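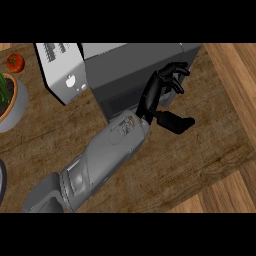 Before You Oil the Table: Notes From the Repair Evening

By Zuzanna Tokarz
October
Reading time: 4 minutes

At the last repair evening in Trilstead we had more questions about tables than about any other thing. People came with photos on their phones, with one drawer, with a loose leg in a shopping bag. I promised to write down what Tadeusz Wieczorek told us, so that those who sat at the back can also have it. My notes are mostly in the order in which he spoke, and I have added a few things from my own kitchen.

The first question to ask is what is already on the wood. Many people buy oil first and only later look at the table. If the table has varnish on it, the oil will stay on the surface and become sticky, and you will collect dust and cat hair for weeks. Tadeusz does a small test with water. He puts one drop on a place that is not so visible, for example near the corner, and waits ten minutes. If the drop sits there like a small ball, there is probably still a good finish and you should only clean. If the wood becomes dark under the drop, the finish is worn and the wood is drinking.

For cleaning he uses warm water and a very small amount of dish soap, and a cloth that is almost dry. He asked us not to use the spray polishes with silicone. They give a nice shine on the first day, but later any new finish has trouble to hold, and you can see small round holes in it which painters call fish eyes. I have used such a spray for many years and I felt a little ashamed in my chair.

White rings are the most common complaint. A white ring is moisture caught in the finish, and very often it can be removed. Put a cotton cloth on the ring and go over it with an iron on low, without steam, for a few seconds only. Lift the cloth, look, and repeat if it is needed. Black rings are a different matter. The water has gone through to the wood, usually together with some metal, like from a flower pot stand or a tin. Mrs. Kruger from the bakery had one of those and she was advised to live with it or to sand the whole top. She has chosen to live with it, under a fruit bowl.

If you do sand, begin with 100 grit and not with something rougher, unless the surface is really damaged. Always go along the grain. After that you can take 150 and then 220, and for most tables you can stop there. Someone asked about 600 or even 800 grit, having read that it makes the wood feel like glass. Tadeusz answered that such paper is useful between coats of varnish, but on bare wood which will be oiled it closes the surface too much and the oil cannot go in properly. Wipe the dust with a slightly damp cloth and let the wood dry before the next paper.

The oil should be put on thin. I know that every tin says this and I know that every person ignores it, me included. Put it on, wait fifteen minutes, then wipe away everything that is still wet on the top. Leave it overnight and do it again. Three thin coats are better than one thick one.

Please be careful with the rags! Rags with linseed oil can become hot by themselves and start a fire when they are crumpled in a bin. Lay them flat outside to dry, one by one, or put them in a tin with water and a lid. My neighbour on Pastach Street lost a part of his shed in this way, and he is a careful man.

There was also a question about heating. In winter the air inside becomes very dry and the tabletop shrinks across its width. Small cracks at the ends may open, and in spring they often close again, so do not fill them in January. Keep the table a little away from the radiator if you have the space. My grandmother's table is 83 centimetres wide in summer, and in the cold months my good cloth hangs a few millimetres lower on each side. I had always thought it was the cloth.

The next repair evening will be in the same room behind the library, at 6:30 p.m. The subject is chairs, mainly loose joints and woven seats. If you bring a chair, please take off the cushion and write your name on a piece of tape under the seat. Last time two very similar stools went home with the wrong people, and one of them is still missing. We have clamps for everyone, but we are short of old towels, so any colour and any condition is welcome. Tea is there as usual, and the cups are in the left cupboard.

Last updated: October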